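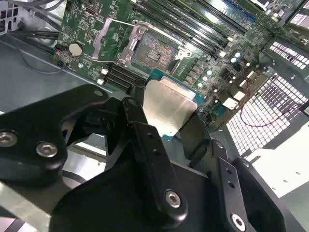

Fig. 2. Processor beside the open socket, load plate raised. Memory slots to the upper right and lower left, coin cell to the left of the socket.

Pirongate Technical Courses
Server Hardware Maintenance, Unit 2
Handout: Fitting a processor in an LGA socket
L. Latuheru, revised 6/30/16

Read before the bench session. The notes on memory population are in the next handout and are not repeated.

1. Terms

LGA stands for land grid array. The contacts on the underside of the processor are flat pads (lands). The springy contacts are in the socket, on the motherboard. In the older PGA arrangement the pins are on the processor and the socket has holes. Students who have only worked on PGA machines tend to look after the processor and forget the socket. With LGA the socket is the fragile part.

Substrate: the thin board on which the die is mounted. Teal-green in Fig. 2.

Integrated heat spreader (IHS): the metal lid over the die. The cooler presses on it through a layer of thermal compound. Silver in Fig. 2.

Load plate: the hinged metal part which closes over the edges of the processor and holds it against the contacts.

Load lever: the wire arm which forces the load plate down. Some sockets have one lever and some have two. Check the service sheet for the board before starting.

Protective cap: plastic cover supplied with a new board. In Fig. 2 a black cap is at the centre of the socket. A processor cannot be seated with a cap in place.

2. Preparation

2.1 Shut the machine down, switch off at the supply and remove the power cord. Where there are redundant supplies, remove both cords. Hold the front power button in for a few seconds to drain what is left.

2.2 Wear a wrist strap clipped to bare metal on the chassis. Paint is an insulator, so a painted edge is not a suitable point.

2.3 Move loose cables away from the socket area. A cable that springs back across the board during fitting can drag on the contacts.

2.4 Leave the coin cell alone. It keeps the clock and the firmware settings and plays no part in this procedure. If it is taken out by mistake, enter the date again at first boot and note this on the job card.

3. Fitting

3.1 Release the lever by pressing down and slightly outwards, then let it rise under control. Lift the load plate by its edge until it stays open.

3.2 Remove any cap and keep it. Boards returned under warranty without a cap are often refused.

3.3 Inspect the contacts under a lamp at a low angle. The field should show an even pattern from every side. A bent contact shows as a bright or dark spot that breaks the rows. Stop and report it. Do not straighten contacts on a course machine.

3.4 Hold the processor by its edges only. Skin grease on the lands can cause an intermittent fault which is hard to trace, typically a missing memory channel.

3.5 Find the corner triangle on the processor and the matching mark on the socket. Check also that the notches in the substrate agree with the keys in the socket wall.

3.6 Lower the processor straight down and release it. Apply no force. Do not slide it about in order to find the position. If it rocks, lift it straight up and look again at the notches.

3.7 Close the load plate, then bring the lever down under its hook. The lever is stiff towards the end of its travel and this is normal. Resistance at the beginning of its travel is not.

4. Cooler

Clean the IHS with solvent and a lint-free wipe and allow it to dry. Apply compound in the quantity given on the service sheet. Turn the cooler screws a little at a time in a diagonal order. The Grultham trainer and the Arnar trainer use different screws, which must not be mixed. Fit the air duct if the chassis has one.

5. First boot

Confirm in the firmware setup that the processor model and the full amount of memory are reported. If memory is missing, reseat the modules before disturbing the processor. Check that both latches on each slot are fully closed.

No display and no beep: remove power, then check the processor power connector. This is the usual cause on the bench.

6. Bench record

Enter on the sheet: board serial number, processor model, condition of contacts before fitting, location of the cap, result of first boot. Sheets without an entry for the contacts will be handed back.

Reading: Peixoto course reader, pages 27 to 36. The section on PGA sockets may be left out.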